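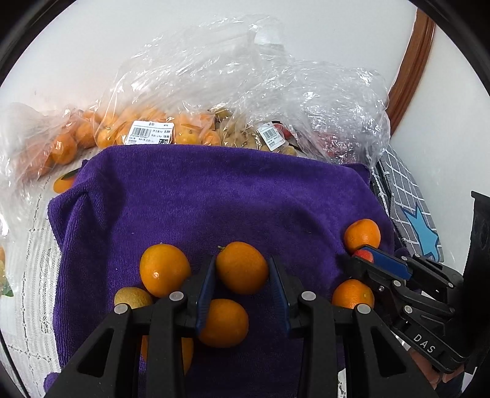
Is Dorker still with the girl from his "November" video, or did I miss a breakup?
Posted by Natalina Cirillo, 8/14/18

Hi everyone! I've been away from the gossip pages for a while (new baby, no sleep, you know how it goes) and I'm trying to catch up on my favourite singer. Last I heard, Dorker had written that gorgeous long birthday post for Junonine and my sister and I both cried over it. Now I can't find the post anywhere, and she isn't in any of his recent photos. Did they split, or are they just being private? I'd hate to think it's over, they seemed so well suited.

Ornella Longo
They broke up ages ago, keep up lol

Mulugeta Zeleke
Congratulations on the little one, Natalina! I wouldn't go by the answer above, as neither of them has said a word about splitting up. What did happen is that Dorker cleared out his whole account when the new album was announced. He had over 400 posts and he left 2, so the birthday message went with all the rest. Junonine still follows him, and she was thanked by her first name at the Rizzi show, which my cousin went to and hasn't stopped talking about.

Fiorella Ferri
Adding to what Mulugeta said, the birthday post was copied out in full on the Midis fan board before it vanished. Look in the thread called "Soppy Dorker", page 40 when I last checked, though it does move along as people add to it. You'll need to sign up to read it, but it's free and they're a friendly bunch. Have the tissues handy for the bit about her grandmother's kitchen!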